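Drasen desk top, dark brown wood-grain finish
Reviewed 14/06/2023 by Jaanus Eglītis

The Drasen is sold as a top only, so legs or a frame must be bought separately. Mine came from Zondwood and was fitted to an existing steel underframe with the screws supplied. Pilot holes are not pre-drilled. Allow two hours, and borrow a second pair of hands for turning it over.

Flatness was checked with a straightedge along both diagonals. The largest gap was 2 mm, at the rear left corner, and it closed up once the screws were tight. A load of 100 kg spread across the middle gave no bend I could measure.

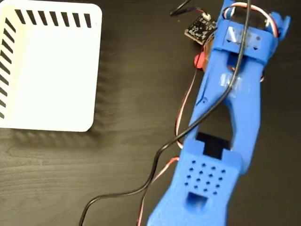
Surface finish is the main reason to choose this top over the paler Gautier version. It wipes clean with a damp cloth and does not hold fingerprints. The dark brown also helps with small work: blue plastic parts stand out well against it, as do the red, white and orange wires of a servo cable. Brown wire is harder to pick out, and black screws vanish altogether. Use a tray for those.

The edging is less good. One front corner had a raised lip on delivery and needed light sanding. Karnitbridge offered a replacement, due in August, which I declined.

Price paid: 1,193 kr, against 1,887 kr for the Gautier in the same size. Recommended for a workbench or desk, with the edging noted.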